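Reading time: 5 min

Small boxed bulbs on a deep shelf: rows going back or stacks?

catrin_ifans
I took over the electrical aisle in our shop in June and I need some opinions on the small boxed stuff. The shelf is deep, deeper than the boxes need, and everything on it is a small cube or close to it. Bulbs mostly. The previous person kept one line of each bulb at the front and put the rest in the back room, so we were running back and forth all afternoon.

What I want is all the stock of one kind on the shelf, with the big cartons overhead. My questions:

Do you run the small boxes in columns from front to back, or do you stack them up? And do you let two brands touch, or leave a gap between them?

The shop is 11 bays long and this is one bay, so I don't want to spend a week on it.

Rhodri_S
Front to back, always. One column per product if it sells slowly, two columns if it sells well. When somebody takes the front one you pull the column forward. Stacks of small cubes fall over. I've picked up enough of them.

No gap between brands. A gap gets filled with whatever a customer changed their mind about.

mgape
Disagree on the gap. I leave the width of two fingers. Without it the columns creep into each other and after a month you have one brand behind another and the count is wrong. We had 14 of one wattage sitting behind a different wattage and reordered them because the system said we should be selling them and we weren't.

Rhodri_S
That's a facing problem. If you walk the bay every morning you catch it.

mgape
I don't have a person to walk the bay every morning. Most small shops don't.

w.vieira
We use dividers. Clear plastic ones from Gruvico, they clip to the front lip of the shelf. They work on straight columns. They don't work at all if your boxes are different widths, so measure first. I bought 60 and about half are in a drawer.

catrin_ifans
I would need to know the shelf isn't going to be rearranged again before I spend money on dividers.

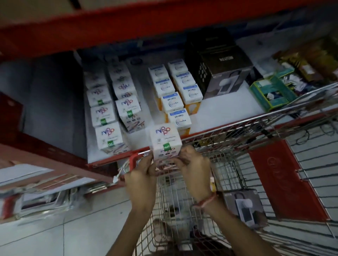
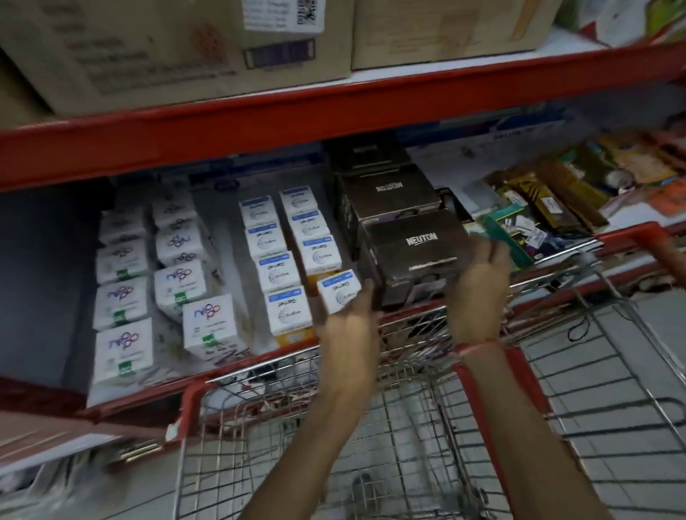 nippo and Garnet boxes side by side; the second picture also shows the big cartons on the shelf above.

Rhodri_S
OK, that's front to back already, more or less. The problem I see is the lean. Your nippo columns are leaning and once one leans the next one follows it. Square those up first and then decide about dividers.

branwen.owen
Agree about the lean. What I do is start from a hard edge. Put something that won't move at one end, such as an upright or a bookend, push the first column flat against it, and build out from there. If you start in the middle of the shelf there is nothing for them to be straight against.

The other thing is the white boxes. Both brands are mostly white, so from a few feet away they read as one block. I would put something dark between them. You have the dark brown NEUTON ones on the far side of the Garnet in the second picture. Move those into the middle and people will see three products.

mgape
That is a better fix than my gap.

w.vieira
I wouldn't move them without checking what they are. If the dark ones aren't bulbs, then you have split your bulbs in two to make the shelf look nice. Customers looking for a bulb want all the bulbs together. Then they pick on price.

branwen.owen
Fair. I assumed the whole shelf was bulbs. Catrin, what's in them?

catrin_ifans
I'm off until tomorrow and I don't want to guess. I'll look. If they're not lighting they stay where they are.

mgape
Different question about the cartons up top. Do you keep full cases over the matching product, or just wherever they fit? I can see a shipping label on one but I couldn't tell you what's inside it.

catrin_ifans
Wherever they fit, at the moment. I know. That's the next job.

Rhodri_S
Do that job first. If the case for a product is straight above it, refilling takes a minute. If it isn't, whoever is on shift opens three cartons to find the right one and then you have three open cartons.

Write the product on the front of each carton in thick marker, big enough to read from the floor. The printed labels are no use for this, they're for the delivery driver.

w.vieira
Marker on tape, not on the carton. We send some cartons back and the supplier complained about the writing.

Rhodri_S
I have never had one sent back over writing.

w.vieira
We have. Twice, both from Czerwiński. Masking tape costs nothing.

branwen.owen
Also keep the heavy ones low. Bulb cartons are light so they're fine overhead, but check before you put anything with cable or batteries up there. My old shop in Bimbridge had a carton of batteries on a top shelf and getting it down was a two-person job every time.

catrin_ifans
Thanks. Plan for now:

Sort the cartons so each one is over its product, with tape labels. Then pull all the small boxes out, wipe the shelf, and put them back in straight columns starting from one end. No dividers yet. I'll leave Mererid's two-finger gap between brands and see if it lasts.

Is there any reason to turn the boxes so the wattage shows? At the moment it's the logo side on most of them.

mgape
Yes, if the wattage is on a side panel. It's the first thing people ask for. Check every face before you start putting them back, because on some brands it's only on the end flap and then you can't do much.

Rhodri_S
I'd keep the logo out and put the wattage on the shelf ticket. If you turn one brand sideways and leave the other facing front, the widths change and your columns are off again.

mgape
Nobody in my shop reads the shelf ticket.

w.vieira
Nobody in mine does either. But Rhodri is right about the widths if the box isn't a true cube. Measure one of each, both ways, and write it down. Takes five minutes.

catrin_ifans
Back at the shop now and doing the cartons first. I've found one up there that belongs in a different aisle altogether. Will measure the boxes after lunch and post the widths.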